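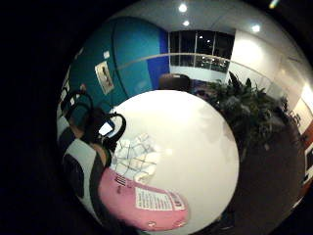

## Round table: what stays and what goes

Hi all,

Monique asked on the list whether the round white table in the teal room could be cleared for the sewing and mending group. Her message is quoted at the bottom. I went in at lunch and my answers are below.

- The pink folder stays in the room. It has a printed label on the cover, so please put it back on the shelf label side out when you're finished with it.
- Headphones go on the hook by the door. If the black pair is yours, tell me by the end of the month or they go in the lost property tub.
- Cables are the main nuisance. Coil your own and take them home, or put a name tag on them and use the grey tub under the window. The same goes for phone chargers and adapters.
- Bags go under the coat rack, please, not beside the table where people need to get their chairs in.

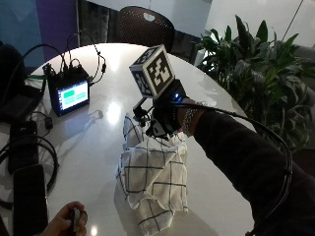
## The checked cloth

This is the white one with the thin black lines. Fold it in half, in half again, then in thirds, and it fits the second drawer. It has a big check, so you can use the lines to keep the edges square. Please don't leave it bunched up on the table - the creases set and then somebody has to iron it.

We have 14 cloths on the list and the drawer holds all of them if they're folded the same way. The new ones from Lebrun are 36 inches wide and need one extra fold.

The tabletop is glossy and shows every mark. Use a damp cloth only. The Holeck spray left streaks last time and I've moved it to the kitchen cupboard.

Monique, you can have the table from 4 p.m. on, starting in November. Would you bring your own cutting mat? Ours is at Bitov for the quilting weekend.

Ginette Jacquet

> Monique Roussel wrote:
>
> Hello everyone,
>
> Could we use the round table for mending this autumn? There are usually things left on it and I don't like moving what isn't mine. I'd also like to know where the cloths are supposed to live - I found two in the kitchen and one behind the radiator.
>
> We would need it for two hours and could tidy up after.
>
> Monique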